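Kesstead Community Kitchen: Progress Report to the Nilton Fund
October 18, 2020

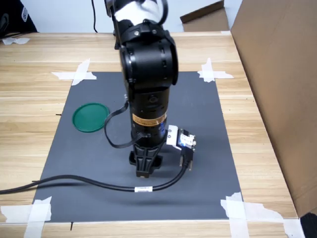
Faustine Brunet asked at the last site meeting whether the Berkon street site could open before winter. It can't. The grease trap permit is still with the city, and the plumber won't book a date without it.

The old kitchen is still running — 440 meals went out last month, up from 131 in February. Most of the increase is home delivery. We now have 8 regular drivers and need at least two more for the east side routes.

Spending is on budget apart from the cold room. The Lefèvre quote came in higher than planned, so we have put off the second freezer and moved that money to flooring.

Still to do: permit, flooring, final electrical check, new labels for allergy meals. We would like to move the next grant payment to February to match the new opening date. Revised budget attached.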